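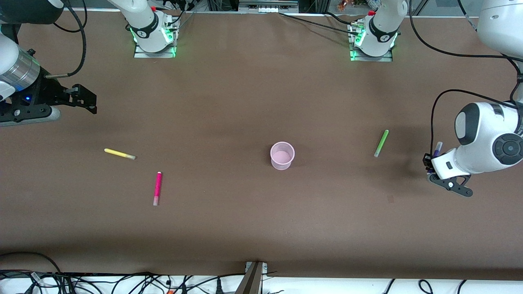 2 min read

Robot Fault Technician, Two-Arm Cells (Wadari site)

Semdale is hiring a technician to take over fault finding on its two-arm tabletop cells. The post is full time and on site, and reports to Blair Galbraith, who runs cell operations.

Background

In February one of our cells had an unplanned release. The left gripper was carrying a marker toward a cup when its fingers opened, and the arm went on through the rest of the move with nothing held. The controller logged a completed place. A review of the records found 357 more runs with the same signature, out of 3014 on that cell. No one was hurt. The cell was put on reduced speed and has stayed there.

The cause is not settled. Ismael Andrade's report names two candidates: an intermittent connection in the gripper cable where it flexes near the wrist, and a timeout in the Cekitz control software that treats a lost grip signal as a finished grip. Both may be true. The markers-and-cup task is still the standard test, and the new technician will spend much of the first months on it.

The work

– Reproduce the release fault on demand and record the conditions.
– Inspect, re-route and replace cables on both arms, including strain relief at the wrists.
– Check grip force and finger alignment before each test series.
– Write fault reports that a person outside the team can follow.
– Test the stop circuit every week and sign the record.
– Work with Lucimara Paiva on changes to the grip check in software.

What we ask for

At least 2 years of hands-on work with robot arms or similar powered equipment. You should be able to read a wiring diagram, use a multimeter and an oscilloscope, and make small changes to a Python script. Lockout training is required before you enter the cell; we provide it if yours has lapsed. A degree is not required.

Conditions

Day shift, with one late shift in every 7. Tools and protective gear are supplied.

To apply

Send a resume and one fault report you have written, with client names removed, to Aroha Paewai in the Semdale hiring office. Applications close 2 October 2022. Interviews include a bench exercise on a gripper with a known fault.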